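Frequently asked questions about Skulto

Skulto is the software we use to turn hand-held gripper recordings into training data and then into policies that run on an arm. These are the questions which come most often from new users. If your question is missing, write to us and we will add it.

Do I need a robot to use Skulto?

No. Recording, alignment and review all work on a normal computer. You need an arm only for the last step, when you run a trained policy through the Bumeck controller. Many of our users have recorded for months before they connected any arm.

Which files does the importer accept?

Video from the gripper camera, the pose track and the finger width log. All three must share one clock. If the clocks are different, run the sync tool first and import after. The importer will refuse a session when the drift is larger than 100 milliseconds, and this limit can't be changed in the settings. It was possible in an older version and we removed it, as it led to policies that closed the fingers too late.

Can I record with two grippers at the same time?

Yes, select "paired" when you create the session. Left and right are stored as separate tracks with one common time base. Please start both before you touch any object. When one gripper comes into the view of the other, you don't need to mask it. The policy will see the second hand during execution also, and masking has made our results worse.

Why does the pose track jump when my table is plain?

The tracker looks for visual points that it can find again in the next picture. A plain white table gives very few of them, and a glossy one gives false ones from reflections. A cloth with a strong printed pattern is a cheap solution. Princess Agbayani compared several surfaces for us, and the patterned cloths lost tracking least often. Check that the cloth can't slide – a moving cloth is worse than a plain table.

The segmentation joins thin objects into one. Is it a bug?

It is a known limit. The model in Waaka, our perception module, was trained mostly on cups, boxes and tools. When sticks or cables lie across each other, it often returns one mask for the whole group. A loose bundle of pale dowels between the fingers, as we use on our own test table, is a hard case for it: every dowel has the same color and most of them cross a neighbor.

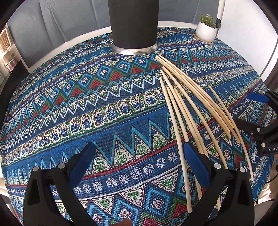 What can I do about joined masks?

Set the mask mode to "line" in the Waaka settings. In this mode the module searches for long edges and follows each one through the crossings. It is slower, but it separates most sticks correctly. If two sticks are almost parallel and touch each other, it may still fail, and then you must correct the mask by hand in the review window.

How many demonstrations are enough?

It depends on the task. For picking a single object we begin with 100. For thin objects that overlap we would not train with less than 500, and Jaxon Ouellet used 1000 for his sorting policy. Change the arrangement between recordings. If the objects always lie the same way, the policy learns the arrangement and fails on a new one.

Should I remove other objects from the table?

Leave some of them. A plant or a jar at the far side does no harm and helps the policy to ignore what it doesn't need. The planner will treat them as obstacles only if you turn on the full collision map.

The planner says "no approach found". What does it mean?

The planner could not find a path where both fingers are free until they close. Usually the opening is set too small. Increase the value "pre-grasp width" and try again. If the message stays, send us the log together with the session file – without the session we can only guess.

Can I use my own policy network?

Yes. Export the session with the Bralby format and read it with the small Python package in the download section. Rosalind Benavides wrote a short guide for it, which was updated in August.

Contact: Skulto support desk | © Skulto developers | Back to top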